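# Recording two-hand examples – section 4 of the Condby bench guide
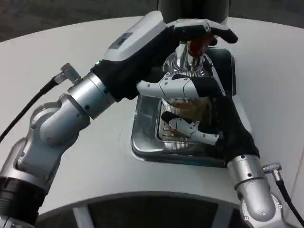
*Moreira, bench notes. Last edited July 29, 2025. Replaces the December sheet, bin that one.*

Read section 3 first if the arms haven't been homed today. This section is only about recording: one operator, two arms, one object, one task. Replay and training are in section 6.

Task used all through this section is **hold and pinch**. Right hand wraps the lower body of the chrome device, left hand comes over the top and pinches the red knob. Device stays in its square steel tray. Simple to say, fiddly to do – the dome is polished and the hands show up in it, so the head camera gets fingers twice. Leave it like that. Don't swap it for a matt object halfway through a set.

## 4.1 Before you start

1. Clear the white table. Tray and device only. No mugs, no hex keys, no phone.
2. Put the tray near the centre, reachable by both hands without either arm going straight.
3. Stand the device in the tray, knob up.
4. Check both cable connectors, one on each silver wrist or forearm section. Push home, then a light tug. Loose one = dropped joint readings = whole take wasted.
5. Run each arm slowly through its reach and watch the cable. Slack but not looped over the table edge.
6. Look for the small green light where the left hand meets the wrist. No light, no recording. Go to 4.6.
7. Wipe the finger coverings. Dry cloth.

> **Caution** – keep your own hands off the table once the arms are live. If the device tips, stop first, then reach in. Not the other way round.

## 4.2 Opening a set

A set is 64 takes of the same task with the same object. Hurnanov (the recorder) won't close a set early unless you force it, and forced sets go in a seperate folder that the trainer ignores.

1. Start Hurnanov. Wait for both arms and the head camera to show ready.
2. New set. Type the task name exactly as on the task list: `hold_and_pinch`. Lower case, underscores.
3. Pick the object from the list. If it isn't there, add it before recording, never after.
4. Set the take limit to 30 seconds.
5. Press **Check view**. Tray, device and both hands need to be in the picture when the hands are on the object. A bit of floor past the table corners is fine.
6. Save. Settings are now locked for the set.

**Note:** the camera angle is locked too. If somebody knocks the head, close the set and open a new one. Don't nudge it back by eye, it never matches.

## 4.3 Recording one take

1. Both arms to rest pose.
2. Press the left pedal. Wait for the beep. Count one, then move.
3. Right hand first. Come in from the side, low, and wrap the ribbed part of the body. One finger higher, one lower. Close until it holds and no further.
4. Left hand next. Up and over, palm down, fingers curling down over the dome.
5. Pinch the knob from above. Keep it still for a slow count of two.
6. Let go with the left. Back off upwards, not sideways – sideways catches the stem.
7. Let go with the right.
8. Both arms to rest. Left pedal again to end.
9. Mark the take: **good**, **retry** or **fail**.

Smooth beats fast. Pauses are ok if they're short, the trimmer handles them. Jerks are not ok, it can't fix those.

> **Caution** – the body is ribbed and the middle shows amber-brown through it. Treat it as breakable. If grip force goes into the orange band on screen, open the right hand before doing anything else.

## 4.4 Which mark to use

| What happened | Mark |
|---|---|
| Clean hold, clean pinch, both hands back to rest | good |
| Small miss, corrected in the same take | good |
| Ran out of time | retry |
| Finger slid off the knob and stayed off | fail |
| Device left the tray | fail |
| Cable crossed in front of the hands | retry |
| Pedal pressed late, start of move missing | retry |

Corrected misses are good takes. People keep throwing these away. The model has to see a finger land a bit wrong and get put right, otherwise it has no idea what to do when its own finger lands wrong. Keep them.

Fails are kept as well, don't delete. Retry takes get overwritten.

## 4.5 Changing things between takes

All 64 the same is no use. Every 16 takes, stop and change the start:

- **Takes 1 to 16** – tray square to the table, device in the middle.
- **Next block** – tray turned a little clockwise.
- **Next block** – tray moved a hand's width towards the left arm.
- **Last block** – tray moved the same towards the right arm, turned back the other way.

Within a block leave the tray alone but vary how you come in. Bit higher, bit lower, left hand slightly early. Don't plan it too much.

Same operator for the full block. Swap operators between blocks if you like, and change the initials in Hurnanov when you do. This gets forgotten constantly.

**Note:** scuffs on the table are fine. Don't put tape down to mark the tray position. The old Oltimberg data had blue tape in every take and the model learnt to go to the tape.

## 4.6 When it goes wrong

**No green light on the left.** End the take, power the arm down from the switch, reseat the connector, power up, home it. Still nothing – stop and log it. Don't record right hand only.

**Camera shows ready but view is frozen.** Restart Hurnanov. Set is kept. Last take isn't, so redo it.

**Hands out of step on playback.** Clock drift. Press **Sync**, record one junk take, play it back. If its still out, close the set.

**Finger coverings slipping or bunched up.** Stop, power down, pull straight, power up. Check the black dots line up with the finger joints.

**Bright patch on the dome hiding the fingers.** Turn off the lamp behind the operator. Ceiling lights only. Note it in the set comments if it happened mid block.

## 4.7 Closing the set

1. Play back any four takes, one from each block. Full length, no skipping.
2. Check the good count. Under 30 good and the set doesn't go to training, record another.
3. Write a comment. Anything odd – new coverings, different operator, lamp.
4. Press **Close set**. Wait for the copy bar to finish before you shut the lid.
5. Arms to rest, power down, then lift the device out.

Target for this task is 1000 good takes over all operators. Running total is on the Hurnanov start page, top right. Stop when it gets there and move to the next line on the task list.

Section 5 covers the one-arm tasks. Same pedals, different take limit.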